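Notebook > Football > Lower Leagues

Reading the Loan Small Print

21 February 2022

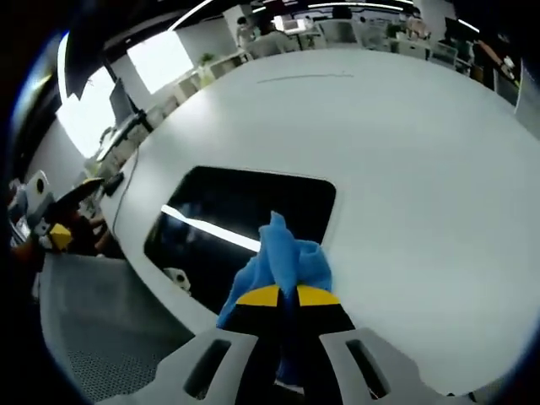
I have supported Wultomau for 25 years, which is long enough to know that when we sign a striker on loan, I should not buy the shirt. We borrowed Pawlak from Vandthorpe in November. He scored twice, I got attached, and then we drew Vandthorpe in the cup and he watched the whole thing from the stand in a very nice coat.

This is the usual arrangement. The club lending the player would prefer not to be knocked out by its own employee, so the loan deal says he sits that one out. Fine. What got me was the wages. We were paying part of them that week, so our gate money was helping to cover the coat.

My friend Amna Marwat, who reads contracts for a living and has no feelings about football whatsoever, thought this was hilarious. She wanted to know why we didn't ask for a discount. I said it doesn't work like that. She said everything works like that.

Then there's the recall clause. Vandthorpe could take him back in the winter window, and did, after 282 minutes of league football. I added them up on the bus. There were 3000 of us at his last home game and I'd guess most of us sang his name, including the man behind me who had spent the autumn calling him a wardrobe.

We now have a kid called Melto, also on loan, age 20. He looks quick. I'm not learning the song.

This site uses cookies. By reading on, you accept them.

Contact | Back to top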